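4. The build at the Lurkeck workshop

4.1 Workspace

The robot was put together over one winter in a shared workshop in Lurkeck, in a room that also holds the laundry machines. Members pay a monthly fee and book the floor in blocks of six hours, so everything we describe had to be set up and cleared within a single booking. This shaped most of our choices. We used a height-adjustable desk because one was already there, and we fixed its top at one setting for all the trials reported in Section 5.

The task is a plain one. Toy food is placed on the desk, and the robot has to pick up each piece and put it in a basket in front of a wire shelf. We call this the Begay task, after the name we gave the control program. No marks were drawn on the desk to show where things should go. Whoever was running the session put the pieces down by hand, within reach of the right arm, and the basket was returned to its place by eye.

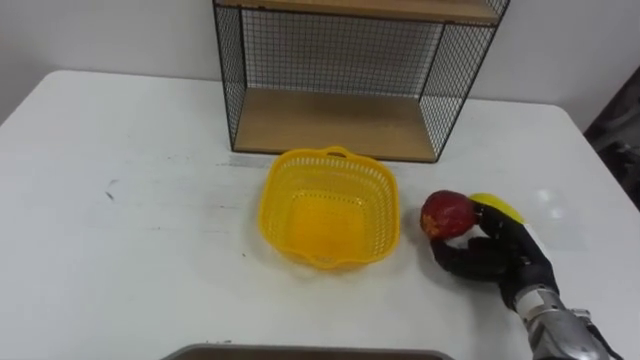 Figure 6. The right hand holding a red fruit beside the empty basket, with a yellow object behind it. View from the head camera.

Scuffs on the desk top were left as they were. In early tests the vision step took some of the darker marks for small objects, and we chose to deal with this in software – a minimum size for anything the robot may reach for – so that the same program would run on another worn surface. Glare was harder. The room lights could not be moved, and pieces lying near a bright patch were sometimes given the wrong outline.

4.2 Arm and hand

The arm joints are driven by Volluvero motors bought second-hand, and the hand is a five-fingered unit on a wrist housing we made ourselves. The first housing cracked along a screw line after 20 hours of use. The second has thicker walls and has held since. Cables to the upper body were left outside the panels, which looks untidy but meant that a faulty lead could be swapped in a few minutes without taking the shoulder apart.
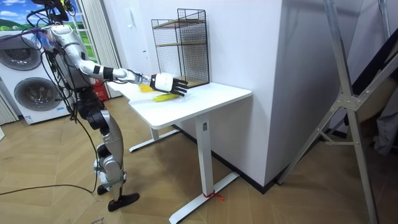

Standing work brought its own problems. When the arm is stretched out over the desk the weight of the whole machine shifts forward, and the legs must make up for it before the fingers close. We slowed the reach to give the balance program time to settle. A full cycle of reach, grasp, lift and release then took 27 seconds, which is slow by any measure but was repeatable from one booking to the next.

Grasps were planned from the head camera alone. Rounded pieces were approached from the side, and long ones from above with the fingers flat until the last moment. We tried a single approach for every shape on 8th February and gave it up the same evening.

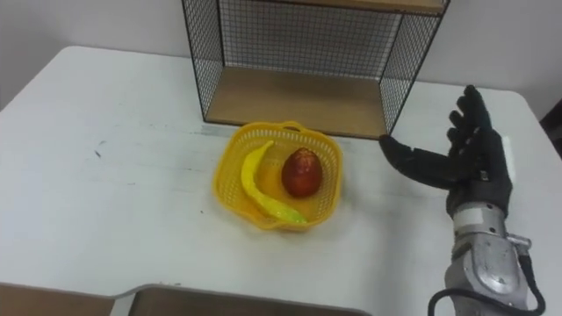 Release needed more care than we had expected. If the fingers opened one after another, the piece tended to roll against the thumb and drop outside the rim. Opening all of them together cured most of this. We also added a short pause with the palm open before the arm draws back, and the next reach does not begin until the head camera has taken a fresh view of the basket. The settings for both steps are kept in the Dekard file, listed in the appendix with the wiring plan and the drawings for the wrist housing.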